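Cenlow update brings automatic part numbering to assembly drawings

Billomell has released version 6 of Cenlow, its add-in for 2D and 3D design programs. The main new function is automatic numbering of parts in assembly drawings. The user selects one view, chooses the direction of numbering, and the add-in places the balloons in one row or in a circle, without crossing leader lines.

Until now Cenlow could number only the parts that were already in the parts list. In the new version the list and the balloons are connected in both directions. If you delete a row from the list, its balloon is deleted also, and the other numbers move up or stay as they are, depending on your setting.

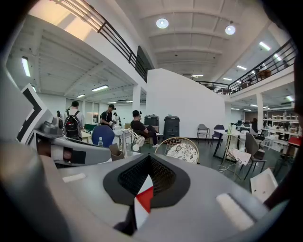
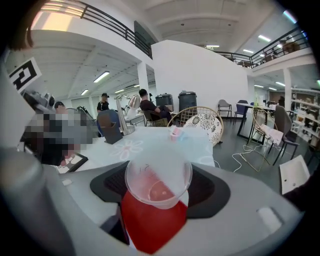 By Violeta Sepúlveda
CAD news | February | 2 comments

The company tested the function together with the engineering office Herrera, which makes drawings for conveyor systems. The largest drawing in the test had 300 parts on one sheet. Sylvie Poirier, product manager at Billomell, says that such a drawing was the reason to rewrite the placing of leader lines completely. "Our old method was good for small sheets, but on a big one the user had to move half of the balloons by hand," she explains.

There are also smaller changes. Balloon styles can be saved in a template and shared on the network. The export of the parts list to a spreadsheet now keeps the column width. The command line accepts the short name CNUM, and 31 reported errors are corrected, among them the wrong text height in rotated views.

Owners of version 5 can install the update free of charge from the Gruratgate download page. Please close all open drawings before you start the installation. Templates from older versions are converted when you open them for the first time, and a copy of the old file is saved in the same folder.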